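14th December

Best haul of the whole year, and I got most of it before lunch! The Woltent arcade does its winter giveaway day once a year and I have missed it every single time (work, flu, work again, that wedding), so this morning I was out of the house with my list and my thermos while it was still dark.

First stop was the Ponier bakery, where the first 161 people through the door got a free cinnamon roll with any hot drink. I was well inside that – the woman ahead of me had brought a folding chair. The roll was still warm and so big I ate half of it walking and wrapped the rest in a napkin for the bus.

Then Ehlers, the stationery shop by the stairs. Buy two notebooks, get the third free, and they let you mix sizes this time, which they didn't in June. I took two of the green ones and a fat gray one for next year's diary. Ottmar Ehlers was at the register himself and stamped my loyalty card twice, I think by accident, and I did not argue. One more stamp and I get the fountain pen ink.

Ran into Hannelore Wiegand outside the Vodesum travel desk. She had already been in! They're selling a two-night stay at the lake for $129 if you book today and go before the end of March, breakfast included, late checkout included, parking extra. We stood there doing the sums on the back of her receipt and then we both went in and booked the same weekend. I haven't been to the lake in years. I'm so happy about it that I've already looked up the ferry times, and whether the sauna costs more (it does, but only a little).

Things I didn't get: the free socks, gone by ten. The half-price soup at the noodle place, line out to the street. The candle coupon, which needs an app and a password and I gave up.

Spent more than I planned, but the hotel was most of it, and the notebooks would have been bought in January anyway. Must move the lake money over from savings tomorrow. Also call Hannelore about who's driving, and find the good thermos lid – I had the wrong one on all day and it dripped in my bag.
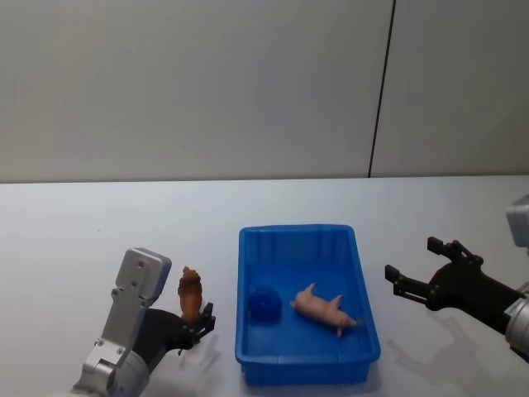

2 min read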